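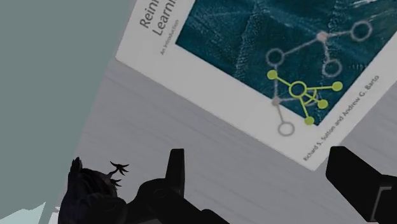
Guides / Budgeting

Planning a single-arm bench purchase

Model the cell in simulation before asking for prices. A virtual run with household objects costs little, and it shows which items the gripper must open wide for.

Step 1. List the objects
Write down the widest and thinnest thing to be handled. A thick book laid flat on a dresser is a fair upper case. Compare it with the jaw opening on the Mider data sheet.

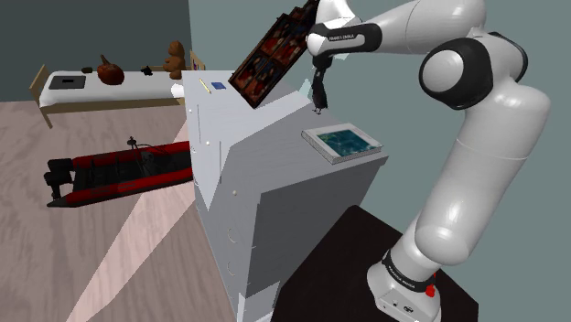 Step 2. Fix the mount height
The base may stand on its own platform beside the work surface. Price that platform separately - Skesada quotes leave it out. Allow 56 cm of clear floor behind it for cables.

Step 3. Split the budget
Aino Kemppainen at Laitinen puts 41 per cent into the arm and keeps 535 euros back for spare fingertips. Delivery is 40 days, so order by July for an autumn start.

Check tall items near the wrist as well, and leave room for them in the layout.

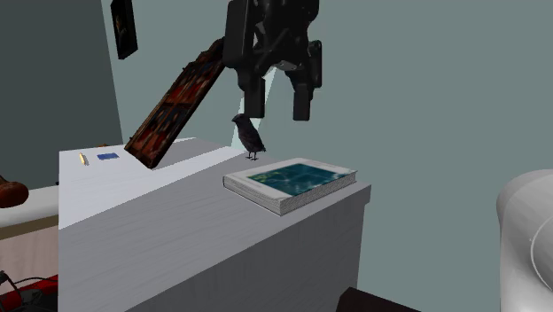 Gripper over the table, fingers apart, with bird figure and book.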